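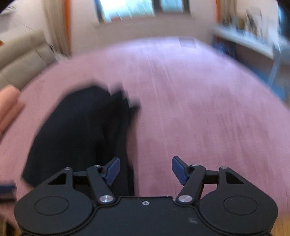

A surface seen from above, in room light.

Surface (household)

A surface, in the everyday household sense, is any flat part of a home that things get put down on. Tables, worktops, shelves and the tops of cupboards all count, and I'd include the floor as well, though Jintana Bunnag leaves it out of her Stirkthorpe booklet and we've argued about it more than once. I've kept this entry going since 2025-03-15 and I'm still adding to it, so do forgive the gaps.

Use
Most surfaces have a proper job and a second, unofficial one. My hall shelf was put up for keys and now holds post, string and a torch (the torch doesn't work). Bunnag calls these "landing places", a term I've pinched because I like it so much! In the Plaltcombe area older people say "the put-down", and my aunt used it for the kitchen table and nothing else.

Clearing
There are two main ways to go about it. The first is to take everything off, wipe, and put back only what belongs. The second, which Divina Soriano teaches in her October classes at Starngate, is to work from one corner and deal with each thing as you meet it. I'm a corner person myself – I get bored with a great heap on the floor.

Soriano's own kitchen took her 20 minutes by the corner way and 89 by the other, but she did stop for lunch during the second.

Care
A damp cloth does for most jobs. Bare wood wants less water than you'd think, and stone doesn't care for vinegar or lemon juice. Crumbs should be brushed off before wiping or they just travel.

See also
Drawer; Shelf; Table mat; Windowsill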